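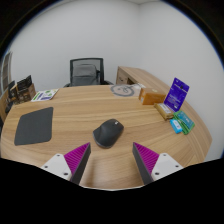 **Can a city take away your driver's license because you couldn't pay a court fine?**

In Cerley it can, and it does it without ever asking if you had the money. We filed suit this morning to make it stop.

**FOR IMMEDIATE RELEASE**

## Zoladow sues City of Cerley over license suspensions for unpaid fines

CERLEY – I've been director of Zoladow long enough to know that press releases are supposed to sound like they were written by a lawyer in a tie. I am a lawyer, but I've been up since 4:30 with this complaint and a very large coffee, so you're getting the plain version.

This morning we filed a class action in federal court against the City of Cerley and the clerk's office of its municipal court. We filed it for every driver whose license is suspended right now for one reason only: they owe the court money. No drunk driving, no hit and run, no pile of speeding tickets (those suspensions happen under other laws, and we aren't touching them). I'm talking about people who got a ticket, got a fine, missed the due date, and lost the right to drive to work.

By the city's own records, which took us from January until the end of spring to pry loose, that's 368 people. Cerley isn't a big place! If you live here, I'd bet you know one of them, even if they haven't told you.

### How it works now

Say you get a ticket for an expired registration. The base fine is pretty modest. Then come the court costs, the processing fee, the technology fee and something on the form called a "docket maintenance charge," which I have asked three different people at the counter to explain to me and still can't explain to you. By the time it's all added up, the most common total in the records we got is $305.

You have 30 days. If the full amount isn't in by then, the clerk's computer system sends a notice to the state, and the state suspends your license. There's no hearing before it happens. Nobody at the court looks at your pay stub, or asks if you've been laid off, or checks whether you're living on disability. The letter telling you about it goes to whatever address was on the ticket, and plenty of our clients had moved.

Getting the license back means paying everything you owe, plus a reinstatement fee on top. There is a payment plan, sort of. You have to put down half the total to get onto it, and your license stays suspended until the last payment clears. So you can be on time every single month and still be breaking the law when you drive your kid to the dentist.

And people do drive. Of course they do! The bus in Cerley stops running at 7 p.m., and the warehouse shifts out by the county line start at ten. So they drive, and then they get pulled over, and driving while suspended is a misdemeanor, with a brand new fine and a possible jail sentence. Of the 368 people on the list, 142 have picked up at least one charge of driving while suspended since the first suspension. Those are people who began with a money problem and now have a criminal record.

### What we're asking the court to do

The complaint is long, so I'll boil it down. We make two main arguments, and both come from the Fourteenth Amendment.

The first is due process. A driver's license isn't a favor from the government. Courts have said for decades that once you have one, it can't be taken away without fair notice and some kind of chance to be heard. We say that chance has to come before the suspension, and that it has to include the question that matters most, which is whether the person was able to pay.

The second is equal protection. Two people get the same ticket on the same corner. One of them writes a check and forgets about it by dinner. The other one can't, and loses a license, then maybe a job. We think the Constitution has something to say about that. I'll be straight with you, though: courts around the country have split on this kind of claim, and some have sided with the government. We read those decisions very closely. We think Cerley's system is worse than the ones that survived, mainly on account of the payment plan that doesn't give you your license back.

We want the judge to:

- order the city to stop sending new suspension notices for unpaid fines unless there's been a hearing on ability to pay
- order the clerk to withdraw the notices already sent for everyone in the class
- require a payment plan that people can really get onto, with no money down for those who can't manage it

We are not asking for damages. We're also not asking for anybody's ticket to be torn up. If you ran the stop sign, you ran the stop sign, and you'll still owe the fine if we win. I keep saying this because it's the first thing I get asked at the grocery store.

### The people bringing the case

Nine Cerley residents have signed on as plaintiffs. They're using initials in the court papers and I'm not going to name them here, so please don't ask me to (or do, but I'll say no). They include a home health aide, two people who work nights, a retired school bus driver and a man who does roofing when there's roofing to do.

One of them agreed to let me share a little more. She had a single ticket for a broken taillight. She got the taillight fixed the same week, brought the receipt to the window, and was told that the receipt took care of the equipment violation but not the costs. She was off work after surgery and couldn't cover them. Her license has been suspended for two years. She gets to her job by paying a neighbor for gas, and what she's spent on gas is well past what she owed in the first place.

I asked what she wanted people to know. "I was never trying to get out of paying," she told me. "I asked them for time. They said the system doesn't do time."

### What the city has said

We didn't run to the courthouse. We sent the city a letter laying all this out, with the records attached and a draft of a new rule that we'd written for them, free of charge. We met with the city's attorneys twice. Everyone was polite. The position we were given in the end is that the suspensions are automatic under the clerk's software settings, that the city council would have to vote to change the policy, and that it isn't on the agenda.

The city has also pointed out that fines help pay for the court. That's true, and I don't think it's a silly point. But a person who can't drive to work is not a great source of revenue, and the budget papers we reviewed don't show the suspensions bringing in more money than reminders and workable payment plans would. We'd be delighted to settle this. The draft rule is still sitting there, and our phone number hasn't changed.

### What about Forkine?

Several reporters have already asked if we plan to sue Forkine too, since the two towns share a judge two mornings a week. No. Forkine stopped suspending licenses over debt on its own, and it now holds a short hearing for anybody who misses a due date. The form is one page. The same judge uses it. That's a big part of why I'm optimistic (well, that and the coffee): we aren't asking Cerley to invent anything.

### If your license is suspended

If you're in Cerley and you think this might be you, you don't need to do anything to be part of the class. You would be covered automatically if the judge approves it. A few things I'd ask you to keep in mind, though.

Filing a lawsuit doesn't change your license status. If you're suspended today, you're still suspended, and I really don't want anyone getting arrested because they read half of this and picked up their keys. Don't throw away any court mail, even the stuff that looks like a duplicate. And if you have a court date coming up, go to it.

We're holding free walk-in sessions at the Falcão Center on Mill Street, in the community room past the front desk, from 5 to 8 p.m. every evening for the next two weeks. Bring your ticket and any letters. If you've lost them, come anyway and we'll look up your case with you. We'll have Spanish and Portuguese interpreters each night, and kids are welcome.

### What happens next

The city has 21 days to respond once it's been formally served, and it will probably ask for more time. We've also filed a motion for a preliminary injunction, meaning we've asked the judge to pause new suspensions while the case moves along. We hope to get a hearing on that before the end of summer, but the calendar belongs to the court and I've been wrong about calendars before.

### About Zoladow

Zoladow is a nonprofit law office in Cerley. We handle cases about fines, fees, evictions and public benefits, and we don't charge our clients. We're paid for by grants and by individual donors, and we take no money from the city.

**Press contact:** Reporters can call the Zoladow main line and press 2, which rings on my desk. Copies of the complaint and the injunction motion are available on request. I'll be at the Falcão Center from 4 p.m. today and can do interviews there until the walk-in session starts.

\###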